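Section 4. First Pick-and-Place Run

Complete this section after the Stollham upper-body package has been installed and both hands have passed the grip check.

1. Place the work table and the parts container within reach of the robot. Leave 19 inches clear on all sides.
2. Confirm that no cable crosses the path of either arm.
3. Open Hivbridge on the operator tablet and select Task 14.

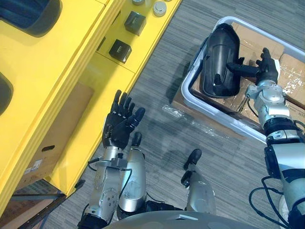
4. Set the arm speed to Low. Do not raise it until the first run has ended without a stop.
5. Press Start and stand behind the marked line.

CAUTION: Keep hands and loose clothing away from the fingers while the status light is green.

6. When the run ends, press Hold before approaching the table.

Note: The run log stores 2000 entries. Export it before it is full. 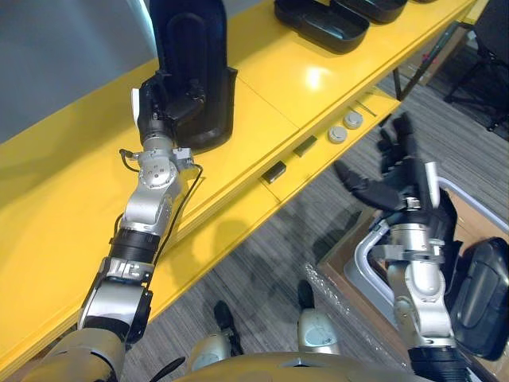 May the robot be used with parts that are not in the supplied library?
New parts must first be added in Hivbridge under Part Setup, and each one requires a separate grip check.

7. Press Save to keep the task settings.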